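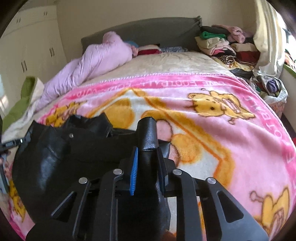

Thu 9 February

So I finally went to the short film night at the Katercombe, after walking past the poster every morning for weeks and telling myself I'd probably be too tired. I was too tired! I went anyway, and I've been thinking about it ever since, so you're all getting a blog post whether you wanted one or not.

If you haven't been, the Katercombe is the little theater over the old furniture store on Valente Street. You go up a very steep staircase, somebody stamps your hand, and then you're in a room with 48 seats and a heater that clanks. They turn the heater off once the film starts (fair enough) so keep your coat. I gave mine up at the door like a fancy person and regretted it by the second short.

The main event was a documentary called Horska, which runs 42 minutes and is about a village choir that has been singing the same winter program for as long as any of its members can remember. I know how that sounds. I nearly stayed home because of how that sounds. But it's so good, you guys. There's hardly any narration, and the director just lets people talk in their kitchens while they peel things and look for their glasses. There's one long stretch where two sopranos argue over whether a verse was always sung slowly or whether it only got slow because everybody got old, and the whole room was laughing, and then they sing it (slowly) and I had to dig around for a tissue.

What I loved most was the sound. You hear boots on the church floor, pages turning, somebody coughing right before the big entrance. I've sat through so many music documentaries where they talk over every song just as it gets going, and this one lets you hear three pieces all the way through. Three! I could have taken more.

If I'm being picky, the last ten minutes wander. There's a bus trip to a festival in the city, and I think we were supposed to feel nervous for them, but the film seems to lose interest in the festival before they even get off the bus. I'd have happily stayed in the kitchens. The woman next to me disagreed completely and thought the bus part was the best thing in it, so what do I know.

Before Horska they showed 2 shorts. The first was an animated one called Cloltine, drawn in what looked like charcoal, with a lighthouse and a very large bird and no dialogue at all. Gorgeous to look at, and I have no idea what happened in it. The other one was a comedy about a wedding band that gets double booked, and it was fine. The accordion player was very funny. I'd watch a whole film about the accordion player.

Afterward there was a Q&A, which I usually sneak out of because there's always one person who stands up to give a speech with a question mark on the end. We did get that person. But the editor was there too, and she talked about how she'd cut the film without understanding the language at first, going by faces and breathing and then checking the translations later. I thought that was fascinating and I wish she'd had the whole half hour. She also told us the choir has seen the film and their main complaint was that there wasn't enough singing, so we're all in agreement there.

Then there was soup! Big pots of it out in the hallway, cabbage and something smoky, with rye bread, and you paid whatever you liked into a cookie tin. I stood on the stairs with my bowl and ended up talking with a couple who drive in for every one of these nights. They say the spring program in April is usually the best of the year and that it sells out, which at 48 seats I can believe.

Practical stuff, for those who asked last time: tickets are cheaper if you buy them at the door, but then you have to get there early and stand on the staircase. The seats in the back row are raised and you'll see the subtitles much better from there. I was behind a tall man and missed the left half of quite a few jokes. Street parking is free after six.

I'm trying to find out whether the choir has a recording for sale. The person at the door thought there might be a CD but wasn't sure where you'd get it, so if anybody reading this knows, please leave me a comment.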